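金色铁丝椅和那张总也收拾不完的小圆桌

我对金色的椅子一直没有抵抗力。八月里搬进这间带夹层的挑高屋子,沙发还没影儿呢,先把一把金色铁丝圆椅和一张白色小圆桌搬了进来。朋友听了都摇头:你连个正经柜子都没有,买什么椅子!可我就是这种人,家里可以没柜子,不能没有一个看着高兴的角落。

椅子是从Špela Radonjić手里接过来的,她在Nelum市集摆摊,专卖别人家用过的桌椅。我第一眼看见它的时候,它挂在摊位后面的墙钩上,我还以为是个装饰镜框。取下来一坐,腰正好靠住,价钱472块,我连还价都忘了(后来心疼了一路)。Špela一边拿旧毯子给我裹椅子,一边叮嘱:铁丝椅最怕叠放,一叠就刮漆。我点头如捣蒜,心想我就这么一把,想叠也没得叠呀。

小圆桌是另外配的,牌子叫Ikton。我在三张桌子之间来回走了一下午,最后挑了白桌面、金色细腿的这张。店里的Bastian Fuchs劝我买大一号,说小桌子等于没桌子。我没听。现在想想,他说对了一半,小桌子不是没桌子,小桌子是永远有东西的桌子。

我给自己定过规矩:圆桌上只许放一样东西,最好是一杯茶。规矩维持了两天。第三天起,水瓶来了,小布袋来了,钥匙来了,拆快递的小刀也来了。屋里人一多,更是谁走过都顺手一搁。圆桌没有角,也就没有"靠边放"这回事,东西放哪儿都像放在正中间,乱得特别显眼。再加上桌腿细,整个桌子看着轻飘飘的,上头哪怕只有一个歪倒的瓶子,也觉得满屋子都没收拾。
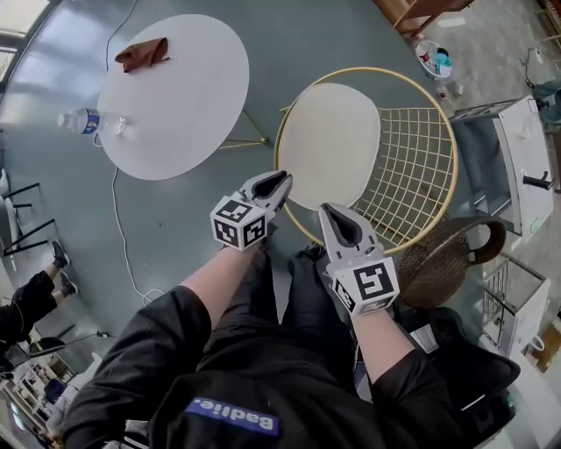 Soledad Esposito可不同意我这套"桌面只放一样"的理论。她在来信里写,圆桌本来就是给人随手放东西的,真正该管的是东西什么时候离开。她家那张圆桌每天晚上清一次,谁放的谁拿走,过了夜还在桌上的,一律丢进门口的纸箱,要用自己去翻。她说这样过了一个冬天,家里人反倒学会了空着手路过。

我把信看了两遍,很服气,当晚就照着试。效果嘛,头几天好极了,桌面光溜溜的,我还特意坐在铁丝椅上欣赏了一会儿。可惜门口的纸箱很快就成了第二张圆桌,里头什么都有,我找一支笔得把整条胳膊伸进去。后来我改了改:纸箱换成浅口的托盘,满了就得当场清。浅的东西藏不住事,这一点我是吃了亏才明白的。

说到椅子,很多人问我铁丝椅坐着硌不硌。光坐铁丝,当然硌!夏天穿薄裤子,起来腿上全是格子印,像刚出炉的华夫饼。所以坐垫千万不能省。我这个是米白色的椭圆垫,选它纯粹是因为跟桌面的白搭得上,买回来才发现真正要紧的是厚度。太薄等于没有,太厚又会把人往前推,坐着坐着就溜下来了。我前后换过三个,第一个太滑,第二个洗完缩成了杯垫(夸张了,但真的缩了不少),第三个才安稳下来。

还有个小窍门,是Kalevi Vuorinen教我的:坐垫底下垫一小片防滑网,就是铺抽屉的那种,剪得比垫子小一圈,外面一点儿看不出来。他自己屋里四把椅子全这么弄。我剪的时候手一抖剪成了三角形,照样管用。

金色的漆面怎么擦,我也走过弯路。一开始用厨房清洁剂,擦完一层雾,气得我又拿清水擦了三遍。现在只用一块半湿的旧T恤布,顺着铁丝一根一根捋过去,再拿干布收一遍。整把椅子捋下来要29分钟,我掐过表的,别笑。有时候下午四点多光线进来,我一边捋一边听广播,竟然挺解压。网格交叉的地方最爱积灰,用旧牙刷,别使劲,使劲漆会掉。

地面也得说两句。我这里是灰绿色的亮面地,好看是真好看,金色的腿往上一站,整个人都觉得日子亮堂了。可亮面地什么都照得出来,椅子拖一下就是一道印子。我给桌腿和椅脚都贴了毡片,用的是Appiah的那种厚款,一包里头大小都有。贴之前一定要把脚底擦干净,我第一次偷懒没擦,没几天毡片就自己跑到房间另一头去了。

电线是我至今没解决好的心病。挑高的屋子插座少,又都在墙边,圆桌偏偏喜欢站在屋子中间,想在桌边充个电,线就得从地上走。我试过Jetlow的理线夹,沿墙的一段倒是服服帖帖,一离开墙就又弯回去了。地毯也想过,铺了半天又卷起来,舍不得把地面盖住。眼下的办法很土:不用的时候就把线收了。至于收不收得起来,看当天的心情。

挑高屋子还有一个毛病,就是大家都爱抬头看,夸完夹层夸吊灯,没有人低头看家具。小桌子小椅子放进去,很容易显得像谁落下的。Eino Ikonen来喝茶的时候给我出过主意,说大空间里的小家具要"认个靠山",要么靠着窗,要么靠着门,别孤零零漂在当中。我们俩就真的动手搬起来,搬到窗下,嫌晒;搬到夹层底下,嫌暗;最后把圆桌放到了玻璃门前面,外头是绿叶子,白桌面一下子有了着落。茶早凉了,两个人还站着看,都挺得意。
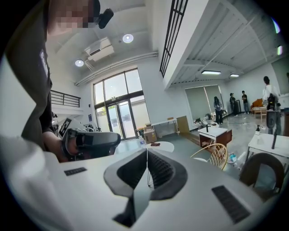 玻璃门前的白色圆桌,桌后是堆放的纸箱。

纸箱我得坦白,它们的数目一直在变。搬家那阵子我数过一回,34个,从门口一直码到楼梯脚。拆到后来,剩下的都是些说不清该归谁的东西:多出来的螺丝、不知道哪台机器的说明书、一条我发誓从没买过的桌布。按理说早该拆完压平送走,可纸箱这东西,空一个就想着"万一以后要寄东西呢",于是又留下了。

我现在的做法是只留结实的,大的在下,小的在上,开口朝里,字朝墙。这样从椅子那边望过去,好歹像是一面矮墙。要是你家也有这么一堆,建议在最上面那只里放点常用的,比如抹布和灯泡,逼着自己经常去开它,开得多了,自然就想把下面的也理一理。我就是这么翻出了失踪好久的茶壶盖。

前两天Špela又发来消息,说收到一把差不多的铁丝椅,颜色偏深一点,问我要不要凑一对。我把卷尺拿出来,在圆桌另一边量了又量,放得下,就是开门的时候得侧着身子过。我回她说让我想想。她说行,给我留到月底。卷尺现在还在桌上放着,没收。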